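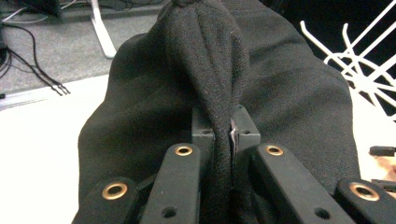 Black fabric with a soft, slightly fuzzy surface, gathered into a tall fold.

Boltness to open clothing repair and resale shop in Plallorora

Nov 23, 2025

Boltness, the clothing repair firm, will open a shop in the centre of Plallorora next month, offering mending, alterations and second-hand winter clothes under one roof. The shop takes over the former shoe shop on the corner of Mill Street and will be the firm's first with its own workroom open to customers.

The opening follows a trial held in the town during September, when Boltness ran a mending counter inside the covered market. Over the month the counter took in 218 garments, most of them coats, jumpers and fleece jackets. Broken zips were the most common fault, followed by worn cuffs and split seams at the pocket.

Customers at the trial were asked what they would have done with the item if the counter had not been there. Many said it would have stayed at the back of a wardrobe. Others said they would have bought a replacement before the cold weather.

Lautaro Maldonado, who founded Boltness and still works at the bench three days a week, said the response in the market had settled the question of where to open next.

"We had looked at bigger towns, and the rents were what you would expect," he said. "Then we spent a month in Plallorora and people kept coming back with a second bag. There used to be a tailor and a dry cleaner that did alterations here, and both have gone. People were driving to the coast to get a pair of trousers taken up."

What the shop will offer

The ground floor will have a repair counter and four sewing stations, with the workroom separated from the shop by a half-height wall so that customers can talk to the person doing the work. Small jobs such as buttons, hems and loose seams will be done while people wait when the bench is free. Larger jobs will normally be ready within two weeks.

Prices will be shown on a board by the counter. Anything outside the list, including leather, lined coats and waterproofs with taped seams, will be quoted for after the garment has been looked at. There is no charge for a quote. If a repair is likely to cost more than the item is worth to its owner, staff will say so before any work begins.

The first floor will hold the resale rails. Boltness will buy in clean adult and children's outerwear, knitwear and fleece, and will take mended stock from its existing workshop. Everything sold second-hand in the shop will carry a 30-day repair promise, under which a seam, zip or fastening that fails will be put right free of charge.

Dark fleece and heavy knitwear will make up a large part of the first delivery. These sold well from the firm's market stalls last winter and are simple to keep in use. Bobbling can be shaved off, and a torn seam in a plain dark fabric can be closed without the mend drawing attention to itself. Customers who would like a mend to show can choose a contrasting thread at no extra cost.

Fabric offcuts and garments past repair

Clothes that cannot be mended will be taken apart for zips, buttons and usable cloth. Remaining fabric will go to Lurnus, a textile sorting business on the Stoica road, which shreds it for use as padding. Boltness has used Lurnus for its workshop waste since last year, and a collection will be added for the new shop.

Customers may leave their own worn-out clothing for this purpose at the counter during opening hours. Items should be dry and bagged. The shop cannot take duvets, pillows, carpet or shoes, and asks people not to leave bags outside the door overnight.

Jobs and training

Boltness is recruiting for the new shop now. It is looking for two experienced menders, one of them to run the workroom, along with part-time staff for the counter and the resale floor. A trainee place will be offered in the new year. Applicants for the trainee place do not need any sewing experience, but will be asked to spend a paid day in the workroom before a decision is made on either side.

Evening classes will start once the shop has settled in. The first will cover hand sewing, darning and replacing a zip, and people will be able to bring a garment of their own to work on. Places will be booked at the counter. The price has not yet been set.

"I would like people to go home able to do the easy jobs themselves," Mr Maldonado said. "A dropped hem takes ten minutes. We have plenty of coats to be getting on with."

Opening hours

The shop will open Tuesday to Saturday. The repair counter will close half an hour before the rest of the shop so that the day's work can be labelled and put away. There is step-free access to the ground floor from Mill Street. The resale rails are reached by stairs, and staff will bring items down on request.

Garments still waiting to be collected from the September trial will be held at the new shop from the day it opens. Owners should bring their ticket, or give the name and telephone number they left at the counter.

About Boltness

Boltness repairs, alters and resells clothing. It began as a market stall and now has a workshop in Stoica, where it carries out repairs sent in by post as well as work for local shops.

Media enquiries and requests to visit the workroom before opening should be sent to the Boltness office in Stoica.

Ends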